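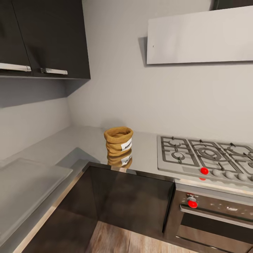 According to a reader in Covness, anyone who collects examples in a simulated kitchen is teaching a machine to be good at a computer game. Real kitchens have crumbs, he wrote, and a drawer that sticks, and last week's post on the worktop. He had read my piece on the Zakard project and wanted his ten minutes back.

I have some sympathy. The Zakard set holds 2204 runs, every one made in rendered rooms, and I have watched far too many of them. The cupboards gleam. A burlap sack stands near the hob with its top neatly rolled down, as if it had been to finishing school. My own flour lives in a torn bag with a peg on it.

Still, the crumbs argument is aimed at the wrong target. Crumbs can be added, and somebody at Doltton is no doubt drawing one now. What worries me is the people steering the arm. Of those 2204 runs, 392 were thrown out for being clumsy -- a missed grasp, a bump, a second go. I'd have kept them. A learner that has only ever seen the thing done properly has no idea what to do when it has just done it badly, and it will do it badly quite often.

The Taheri set was gathered by 18 people, and 2 of them made most of it. Both were very good, I'm told. So the machine learns their habits, down to the little pause before letting go, and we call that skill.

My reader may keep his crumbs. I would sooner have the rejects back, and a few more people who are bad at it. I'm free most afternoons.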